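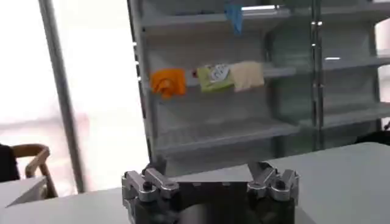

By Shaimaa Hajji
For readers 8 and up

The robot that puts things on shelves (and the people who work next to it)

Two metal fingers. One gripper. A big grey shelf. This is work, for a robot at Nesura, a packing place in Drilcombe where the shelves get filled all day long.

You might think a robot at work looks like a person made of tin. Mostly no. Mostly it's an arm bolted down in one spot, with a gripper on the end. A gripper is a robot's hand. The fingers here are silver and jointed, a bit like your knuckles, and they're wide open. Nothing in them.

So what's on the shelf? An orange cloth, all scrunched. A green packet. A cream-coloured cloth, folded soft. Easy stuff, right? You could grab any of those with your eyes shut.

For a robot they're hard. Really hard.

Why squishy is tricky

Think about a brick. A brick is the same shape today, tomorrow, next year. Tell a robot where the brick is and it can pick it up 1000 times in a row and never get bored.

Now think about a cloth. Drop it and it lands in a lump. Drop it again, different lump. Where's the corner? Where's the middle? Which bit do you pinch? You know without thinking becuase you've been picking up socks since you were a baby. The robot has to work it out from what its camera sees, every single time.

And things touch. If a packet is lying against a cloth, the robot has to decide where one stops and the other starts. Pinch in the wrong place and you get both. Or neither — and something on the floor.

Try it at home. Put on thick oven mitts. Now pick up one sock from a pile without moving the others. Annoying! That's how it is with two stiff fingers.

Who did the job before?

People did. Othmane El Khatib worked the shelves at Nesura for years. Pick up, turn, put down. Pick up, turn, put down. Up to the high shelf, down to the low one.

"My shoulders used to hurt by lunch," he told me. "And my brain went to sleep way before that."

When the first robot arm came in, in November, he was worried. Lots of people there were. If a machine does your job, what do you do? It's a fair question and grown-ups ask it all over the world.

Here's what happened to Othmane. He didn't leave. He got trained, 20 days of it, and now he looks after the arms. When one stops he finds out why. Sometimes a packet is facing the wrong way. Sometimes the light through the window has changed and the camera is muddled by it. He fixes it and off it goes.

He likes it better. Most days. He says the walking about is good but he misses talking to the person beside him, there used to be someone on each side all shift.

Not everyone's story is the same

Rosalinda Lacson worked on the same team. She was offered the training too, and she tried it, and she didn't like it. Too many screens. She moved to the front desk where the delivery drivers come in. She's glad she still has a job there but she was good at the old one, and fast, and she says it felt strange to watch an arm do it slower than she did.

Slower? Yep. Robots aren't always quick. With boxes, an arm can zip along. With cloths a person usually wins. But the arm can keep going at 3 in the morning, when Rosalinda would like to be asleep.

Some workplaces that bring in robots end up needing fewer people. That happens and it's hard on families. Other places keep everybody and change what they do. Adel Ashour, the shift boss, told me the workers asked for meetings before any more arms were put in, and they got them. They wanted to know what was coming. They wanted a say in which jobs the robots got first.

Top of their list? The high shelf. All that stretching. Hand it over, they said.

What people still do

Check things. Is this cloth stained? Is that packet torn? A person sees it in a blink.

Fix things. Robots get stuck, lots.

Teach things. Some robots learn by copying. A person guides the arm through the job, over and over, and the computer keeps a record of every move. Hicham Shehata did this for one of the arms, 178 goes just for picking up folded cloths. He says he dreamed about cloths. By the end the arm was okay at it. Not great. Okay.

Decide things. When to stop, what's safe, who goes near the arm and who stands back. There's a big stop button, and anybody on the floor is allowed to press it. Even on thier first day.

Words to know

Automation: when a machine does a job, or part of a job, that a person used to do.

Gripper: the part of a robot arm that grabs.

Shift: the hours you're at work. At Nesura a shift is 8 hours.

Something to do

Ask a grown-up you know what part of their job they'd give to a robot. Then ask which part they'd keep. Write both down — and bring them to class if your teacher's keen.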